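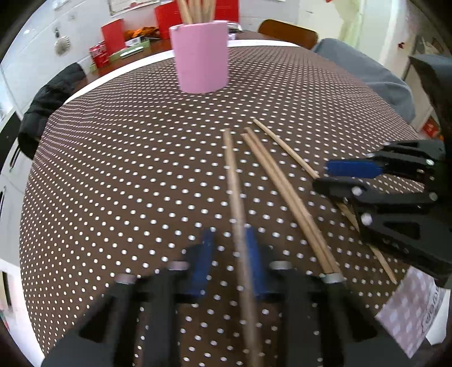
Progress report to the Naketti Fund: the Đồng Recipe Archive
May 6, 2022
Print | E-mail | 6 comments

1. What the grant is for

The Naketti Fund supports our work to collect family recipes from Vietnamese households in and near Skaltbridge, and to publish them in two languages. Many of these recipes were never written down. They are kept in memory, or on loose papers in a kitchen drawer, and the younger members of the family often cannot read the handwriting. This report covers the period from November until now.

2. Collecting

We have now received roughly 200 recipes. Most of them came by mail or were told to us by telephone during the winter, when home visits were difficult. Since the spring we visit again, and this gives much better material. A person who says on the telephone "add fish sauce until it is enough" will at home show us the spoon, and then we can measure it.

The soups and the braised dishes are well covered. We are weak in sweets and in pickles. The pickles depend on the season, so we have asked the families to call us when they next prepare them.

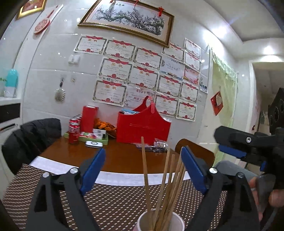

Wooden chopsticks in a cup on the dining table.

3. Transcription and translation

The typing of the Vietnamese texts goes well. The English texts are behind the plan. The main difficulty is the names of herbs, because one herb can have different names in the north and in the south, and the English name in the shops is sometimes a third plant altogether. We decided to keep the Vietnamese name as the family says it, and to put the English name after it only when we are certain. The word list at the back of the book will be longer than we promised in the application.

We also had to decide about amounts. Some families measure with a rice bowl or a condensed milk can. We keep this measure in the text and give cups and grams in brackets – our test readers asked for both.

4. Database

In the winter we moved all records from spreadsheets to Skemero. The move took longer than planned, and the accent marks were lost in a part of the older records. These are now corrected by hand. We still need to check the titles against the paper forms.

5. Money

From the budget for printing and layout we have spent $1305, mostly for the sample chapter and for the paper forms. Travel is under the budget, as there were few visits in the first months. We ask your permission to move the unused travel money to translation. A short letter about this change is attached to the report.

6. Next steps

Before the summer we will finish the English text of the soup chapter and send it to the families for correction. Every family can take back a recipe or change it until the book goes to the printer. We have not yet chosen the printer – two offers have come in, and one of them does not include binding.

The date of the public reading at the Skaltbridge library is still open. We will write to you when the library confirms the room.

Share this page | Print | E-mail

Related items
Call for recipes: pickles and sweets
How we write the names of herbs
Consent form for families (two languages)
Sample chapter: braised dishes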